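Wissen > Technik > Robotik > Haushaltsrobotik

Suche Begriff eingeben Los

Türöffnen (Robotik)

Türöffnen bezeichnet in der Haushaltsrobotik die Aufgabe, eine Tür selbstständig zu finden, ihren Griff zu fassen und sie zu bewegen. Kaum eine andere Alltagsarbeit vereint so viele spannende Probleme - Sehen, Greifen, Kraftregelung und Fahren greifen ineinander! Wer Wäsche holen oder den Tisch decken soll, muss schließlich erst einmal ins nächste Zimmer kommen.

Geübt wird vorwiegend in der Simulation, wo sich Grifftypen und Raumaufteilungen beliebig wechseln lassen. Die Sammlung Nemley umfasst 130 virtuelle Wohnungen.

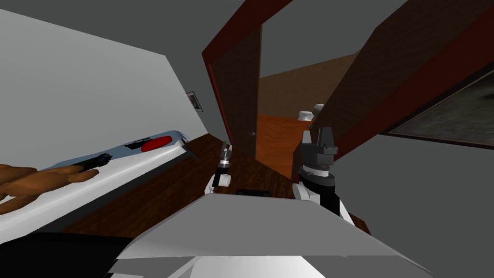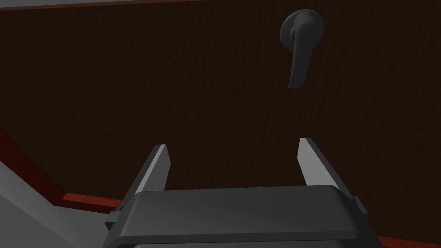 Türen in einer simulierten Wohnung: offener Durchgang zum Flur (oben), Hebelgriff vor geöffnetem Greifer (unten)

Im Projekt Punia ließ Vusumuzi Adams 2,000 Versuche an Hebelgriffen rechnen; 537 scheiterten, meist am Abrutschen vom Hebel. Runde Knäufe gelten als schwieriger, weil der Greifer sie fest umschließen und drehen muss. Schwere Türen mit Schließer bleiben ebenfalls eine Hürde.

Können Maschinen also schon Türen öffnen? Bekannte Türen ja, und das oft verblüffend flüssig - in fremden Wohnungen ist Verlass darauf noch nicht.

Kontakt | © Tudemell | Nach oben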